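About Sturnthorpe School of Hospitality

Sturnthorpe School of Hospitality trains adults for work in guesthouses, small hotels and residential dining rooms. The school was founded by Cyril Sugden, a former hotel manager, who began with a single evening course in housekeeping and table service. It now offers 21 courses at two sites, the main building in Sturnthorpe and a smaller teaching center in Dandthorpe. 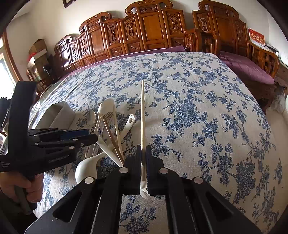
By Maricel Macapagal, Office of Admissions
November 18, 2022

The school is governed by a board of six members, chaired by Derek Sedgwick. The board sets tuition, approves new courses and reviews the results of each class. Day-to-day management is the responsibility of the principal, Dean Bainbridge, who joined the school as an instructor in front desk practice and continues to teach one course each term.

Our students come from many backgrounds. Some are leaving high school, and others are returning to work after raising families or are changing careers. In the last school year, 363 students enrolled, nearly two thirds of them part time. Classes are held in the morning and in the evening so that students may keep their present jobs while they study.

Each full certificate includes a work placement. Placements are arranged with partner businesses, among them the Hokano guesthouses and the Oshima dining rooms, where students serve under the direction of senior staff. Supervisors complete a written report at the end of each placement, and the report counts toward the final grade.

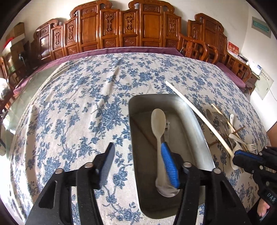 Floral table cover and metal tray.

The Dandthorpe center houses the short course program, led by Darren Ackroyd. Short courses cover laundry and linen care, breakfast service, guest records and basic bookkeeping. They are open to the general public as well as to employers who wish to enroll a group of staff. Credit earned in a short course may be applied to a full certificate within two years.

Applications for the full certificate are accepted throughout the year, with the main intake in February. Applicants must be at least 18 years of age and must attend an interview at either site. Financial assistance is available to students who meet the income requirements, and the necessary forms may be requested from the Office of Admissions when an application is submitted.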